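Notas para la charla de Kivano, viernes 21/09/2018. Tengo el turno de después del café, así que hay que arrancar con energía y sin leer (¡mirar al público, no al papel!).

# Lo que cabe encima de un electrodoméstico

## Arranque

Buenos días a todos, gracias por volver del café. Vengo a hablar de una cosa muy poco lucida: el suelo del local donde trabajamos y lo que acaba encima de los aparatos. Cuando propuse el tema me contestaron con un «ah, orden y limpieza», con esa cara que ponemos todos cuando llega la circular de orden y limpieza. Pues sí, va de eso, pero sobre todo va de bolsas, de cables y de cajas de cartón, que son las tres cosas que más me han complicado la vida desde que montamos el espacio de Clongate.

(Pausa. Preguntar quién tiene ahora mismo algo apoyado encima del microondas de casa. Suelen levantar la mano casi todos. Yo también la levanto.)

## La superficie plana es un imán

A mí me fascina esto. Pones un aparato con la parte de arriba lisa, en el suelo o en una mesa, da igual, y al rato tiene algo encima. Un paquete, las llaves, el correo. Es que está ahí, a mano, y tú venías con una bolsa y necesitabas soltarla para agarrar otra cosa. Lo hago yo todo el rato, que conste.
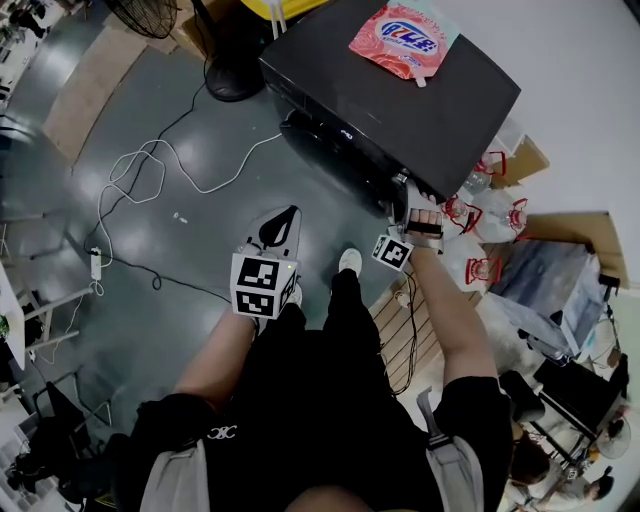

Y lo malo llega cuando hay que mover el aparato. Vas con prisa, metes los dedos por debajo de la esquina, y lo que había encima se viene contigo, o se resbala, o se te cae en el pie. Mi norma (la única que pienso defender hoy con vehemencia) es que primero se vacía la tapa y después se toca el aparato. Parece una tontería decirlo delante de tanta gente. Pero yo he recogido arroz del suelo durante una tarde entera por no hacerlo, y os aseguro que el arroz aparece en diciembre si lo tiraste en verano.

Otra cosa que me preguntan mucho: ¿y si el paquete es blandito y no pesa? Me da igual. El paquete blandito es el peor, se escurre. Además en muchos aparatos no conviene tapar las rejillas, y con una bolsa de plástico arrugada nunca sabes muy bien qué estás tapando. Mirad el manual del vuestro, que para eso lo guardamos en un cajón y no lo abrimos jamás.

(Si se ríen, contar lo del cajón de los manuales de Ajayi. Si no se ríen, seguir.)

## Los cables

Aquí me pongo pesada, lo aviso. En la planta baja de Clongate el suelo es gris y brilla bastante, y los cables blancos encima de un suelo así se ven… a ratos. Con el reflejo de las luces, a mí se me pierden. Los negros los distingo mejor, fijaos qué cosa, y eso que todo el mundo compra los blancos por discretos.

Lo que probamos en Ajayi, y que recomiendo:

- Decidir por dónde se camina antes de decidir dónde se enchufa. Suena al revés, lo sé.
- Arrimar la regleta a una pared. En mitad del paso molesta a todo el mundo, y luego hay que agacharse esquivando los lazos.
- Recoger el sobrante con velcro. Con nudos no, por favor, que luego el que viene detrás necesita medio metro más y tira.
- Usar calzado cerrado y con suela decente el día que se mueven cosas. Unas zapatillas normales me valen, unas chanclas no.

Sobre el presupuesto: en el proyecto Conen nos gastamos 3267 euros en adecentar el local, y lo digo para que os hagáis una idea, porque la parte de velcros y canaletas era una miseria comparada con lo demás. Lo caro fue la estantería. ¡La estantería que ahora está llena de cajas vacías!

## El cartón

Que me lleva a las cajas, claro. Yo guardaba todas las cajas de todos los aparatos «por si hay que devolverlo». Todas. El plazo de devolución ya había pasado y la caja seguía allí, tan tranquila, con otra dentro.

Hay dos maneras de convivir con el cartón, según mi experiencia. La primera es apilarlo cerrado detrás de algo y hacer como que es un mueble. La segunda es desmontarlo el mismo día y sacarlo. Yo soy de la segunda por convicción y de la primera por pereza, y en el local conviven las dos escuelas: cajas apiladas detrás del ventilador de pie y una plancha grande de cartón aplastada en el suelo, delante de las cajas. Una plancha así tirada sobre un suelo liso puede patinar al pisarla, así que cuidado.

Y la caja abierta es un caso aparte. Una caja abierta se llena. Hoy dejas una junto a la pared y mañana tiene dentro un alargador, un jersey y un táper de alguien. Cerradla o tiradla, de verdad.

(Aquí voy bien de tiempo si no me he enrollado con el arroz. Beber agua. Dejar puesta la siguiente un momento, sin hablar, y que la miren.)

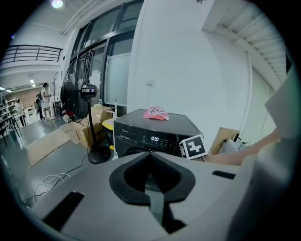 ## Ejercicio para las mesas

Por parejas, dos minutos. Cada uno piensa en su cocina o en su rincón de trabajo y le cuenta al de al lado qué tiene encima del aparato más plano. Luego el otro propone dónde debería vivir esa cosa. No vale decir «en el armario», hay que decir en qué balda.

(Pasearme entre las mesas. Pedir un par de casos en voz alta y apuntarlos en la pizarra.)

Después, turno de preguntas. Si preguntan por la estantería de Conen, pasarles la medida y la tienda por correo, que no la llevo encima. Recordar que las hojas con la lista de los cables están en la mesa de la entrada y que hay que dejar las sillas recogidas para el turno siguiente.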